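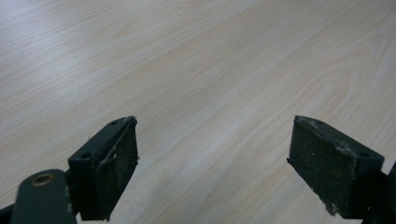
Lusudik hand-held gripper kit: a long review after a lot of demonstrations

June 19, 2021

Filed under: data collection, grippers, things I have spent my own money on

I bought the Lusudik in January, when our little group decided to stop steering the arm around with a joystick and start gathering examples by hand. If you've done any teleoperation you know how that goes. You spend a whole afternoon, your shoulders are up by your ears, and you come away with a short stack of clumsy recordings in which the arm creeps up to a mug as if it might bite. With a hand-held gripper you pick the mug up yourself, with the same sort of fingers the robot will have, and the camera on the tool records it from the fingers' point of view. I was sold on the idea long before I was sold on this kit, so please read what follows as coming from somebody who wanted it to be good.

What you get

The box has the gripper itself, a mount for the camera, a spare pair of pads, a bag of screws and a folded sheet of instructions that I would call optimistic. The camera is extra, and so is the software, though the kit will work with whatever you already have if you're willing to write a little glue code. We run Tzanetos for recording and labeling and I had the two talking to each other before dinner on the first day — a good deal faster than I'd feared.

Putting it together is pleasant work. The linkage went together smoothly, and the small round holes on top of the finger brackets turned out to be handy for us, as we hang our own little fittings there. I do wish the sheet said which way round the fingers go. I had them on backward for one whole evening and blamed the camera.

In the hand

It's lovely to use, and I don't say that about much lab gear. The squeeze is light, the fingers follow your hand without any lag you'd notice, and after half an hour you stop thinking about it and just do the task. That matters more than anything on the spec sheet, to my mind. A person who is thinking about the tool makes hesitant recordings, and a policy trained on hesitant recordings hesitates too (ours used to hover over a spoon for ages, poor thing).

Our usual session is 200 demonstrations of one task on the plain wood table, with the objects moved to a new spot each time. Pick up the block, put down the block. Fold the washcloth. Put the lid on the jar. We begin each recording with the fingers wide open over bare tabletop, so that every example starts from the same kind of view, and I'd recommend the habit to anyone. It makes trimming the clips so much easier later, and you catch a smudged lens or a slipped mount before you've recorded a morning's worth of nonsense.

I find I can go for up to 3 hours with a couple of breaks before my wrist complains. My hands are on the small side, and I suspect somebody with a bigger grip would last longer. There's no left-handed version that I know of, but the left-handed member of our group gets along with it fine.

The pads, oh dear

Now for the grumbling. The gripping pads are the weak point of this kit and I don't think there's any way around saying so. You can see on mine how the strip along the top of the left one is peeling and fraying, with threads hanging down over the face of the pad, and the right one has a torn, scuffed patch along its top edge with lighter fibers showing through. They also hold on to every bit of lint and dust that comes near them, and the speckles stand out nicely against the black.

Does it matter? For holding things, less than I expected. The middle of each pad still grips well, and blocks and jars give us no trouble. Thin things are harder. We pick up cards and washcloths with the tips, so a ragged lip at the top is in just the wrong place for that.

The bigger worry is the recordings. The pads are in view the whole time, so whatever state they're in goes into every single example. If you gather all your data with tidy pads and then run the robot with tired ones, or the other way around, you've given the model a difference it never asked for. My own feeling is that some variety is healthy. We now write down the pad condition in the session notes, and we try to spread each task over both old and new pairs. A loose thread dangling near the object is a different matter, and I snip those off with nail scissors before we start.

Replacement pads come from Lusudik in pairs and they're not cheap for what they are. I've since tried a pair of the Jiveck ones, which are a bit firmer and need a small trim to fit. They're holding up nicely so far, but I've only had them on for 2 sessions, so ask me again in the fall.

Compared with the Velluditz

I borrowed a Velluditz for a week before buying. It's the handsomer tool and the fingers close with a very satisfying motion, but it's heavier toward the front, and by the end of a session I was resting it on the table between takes. Its pads are glued on as well, and I can't see myself scraping glue off brackets every few months. If you only record short sessions you may well like it better than I did.

Would I buy it again?

Yes, and I'd order extra pads in the same go. For gathering tabletop examples without tying up the robot, I've been very happy with it, and so has everyone who has taken a turn. Four stars, with the missing one going squarely to the pads. If anybody has found a good way to keep that top strip from lifting, please leave a comment, because I've tried two kinds of tape and didn't care for either.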